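Naltar Building, Unit 14: workshop safety walk, items and comments
Last updated: 2 April 2019

1. Fire exit clear, inside and out.
Pass, just. The pallet that was "moving this week" in March has moved one yard to the left. I'd like to see the door opened during the next walk by whoever signs for it.

2. Extinguishers in date and on their brackets.
Pass. Tag by the sink is hard to read. Tedov say the service was done. I have their invoice, which proves they were paid.

3. Power strips and cords.
Fail. Two strips plugged into each other under bench 3. The sticker on the first one says "tested," with no date and no initials. A sticker like that tells me somebody owns stickers.

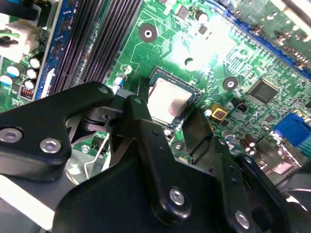 Same comment for the extension reel by the door. It needs to be fully unwound when it's in use, and it wasn't. Retest both and write the date on.

4. Unplug before opening a case.
Pass on paper. The sign is up and everyone can recite it. I asked to see the lockout log and got a clean sheet with 31 ticks in the same pen.

5. Wrist straps and mats.
Not accepted. Mamo supplied the mats with a certificate, but the certificate covers batch 755 and I couldn't find that number on any mat in the room. The tester needs a new battery.
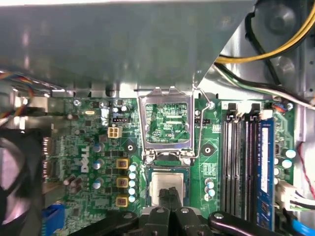
Ground points should be checked with a meter. "It clicks on fine" was offered as a test result and I haven't recorded it as one.

6. Sharp edges, cuts, first aid.
Pass with comment. Band-Aids restocked, eyewash expired. The accident book has no entries for the quarter. In a shop full of sheet metal I find that hard to believe, so please ask people again.

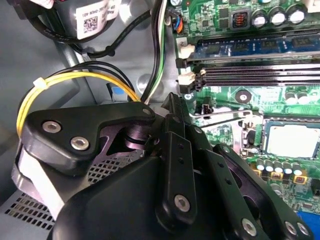

7. Solder fume extraction.
Fail. The Rarnent unit makes plenty of noise and moves very little air. A tissue held at the hood barely stirred. Filter change is overdue by the maker's own label.

8. Lighting over benches.
Pass. One tube flickers near the window.

Open items: 3, 5, 7 and the eyewash in 6. Recheck in 15 days. Please don't send me an email saying "done," send the readings.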